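March 15, 2018

Up too late again, writing this fast before I forget what we agreed on. Coffee gone. Back hurts from the bad chair.

So the rules doc. Started as one page in September and it's now a mess of 4 pages with two different people's commas in it, and today was supposed to be the day we cut it down. We didn't. We added a section. Of course.

The argument was over clearance. My position, same as last week — when the arm isn't doing a move, the gripper parks high. Not "above the bin," not "clear of the work," which is what the draft says and which means nothing. High enough that the longest thing we ever carry can't touch a rim on the next sideways move. Pletham's rules (the warehouse people, we borrowed their sheet to start from) just say "safe height" eleven times and never define it. I read it twice on the bus to make sure I hadn't missed it. Hadn't. 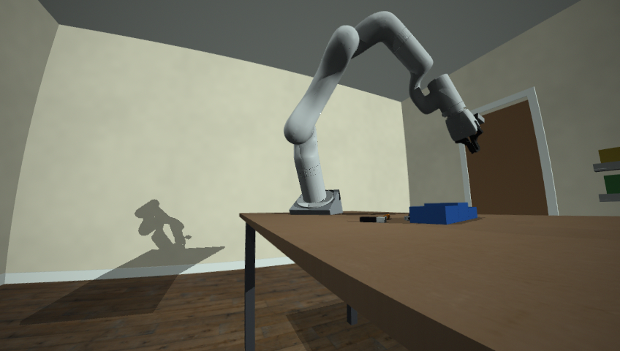

Home pose has to be written down as a pose, with joint values, in the same file as the task. I don't care that it's only sim. Sim is where the bad habits get in, and then the habits go to the real cell at Drirncombe and somebody has to stand next to them. Anyway with the wrist hanging well up over the blue bin like that you can at least move sideways first and go down second, and that's the order I want in the rule. Sideways, stop, down. One axis of worry at a time. Wrote it in as rule 2. Got told it's slow. Yes it's slow. It costs 900 milliseconds on a cycle, I measured it this morning, and for a test rig that's nothing.

Also I want the elbow mentioned. Everybody writes rules for the gripper and forgets there is a whole arm behind it swinging up near the ceiling. The keep-out zone should cover every link, not just the tool. Put that in and it went through without a fight, which makes me think it wasn't read.

Lunch was soup from the place with the broken door. Too salty. Ate at the desk, bad, I know, I wrote the no food rule myself.

Afternoon. Went over the Mihăilă checklist, the one that came with the training course. Better than I remembered. It has a thing I'd like to steal whole: before any reach into a container, say what counts as done and what counts as stop. In plain words, before the run. We have "done" for every task and "stop" for almost none. That's backwards. If I could keep only one line out of the whole document it would be that one and I'd throw out the rest, including the section on file names I spent a whole evening on.

Then labels. Long and boring and neccessary. The draft says each container gets a mark "where visible." Visible to who? A person at the screen and the wrist view don't get the same look at it, and a mark that reads fine from one place can lose its top half from another. So the wording is now that a mark has to be legible from the approach pose, and if it can't be, the task file has to name the bin some other way and not lean on the mark at all. Took an hour to get to that sentence. It's still not a good sentence. 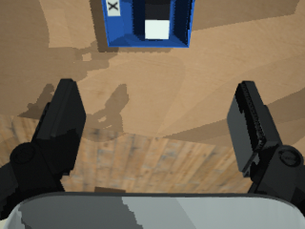

Tonari Simulation Group — Working Practices

White label with the X on the side of the bin, and I kept going back to it while I was writing the label rule. From up there the top of it is gone. You still get the X. But an X is easy, it's two strokes. Put a four letter code up there and you'd be guessing, and guessing is exactly the thing the rule is for. Going to use it as the test case in the next draft.

Other thing for the draft, shadows. They fall all over that table, jagged edges, and the fingers are nearly black on top of it. I want a line that says lighting gets fixed and recorded per task, same as the home pose. Not banned from changing, just written down when it does. Right now a person can change the light and rerun and the log looks the same before and after. That's not a record, that's a diary. Ha. Well.

Open fingers before descent — already rule 4, leave it alone.

Still open: who signs off on an exception. I said two people. Was told two people is one too many for sim. Maybe. But the minute it's one person it's the person who wants the exception, I've been that person. Left it in brackets.

Also need to ask about the version number, the footer says one thing and the file name says antoher. Fix that first thing, before I open mail.

Bed. Didn't call home, do it tomorrow.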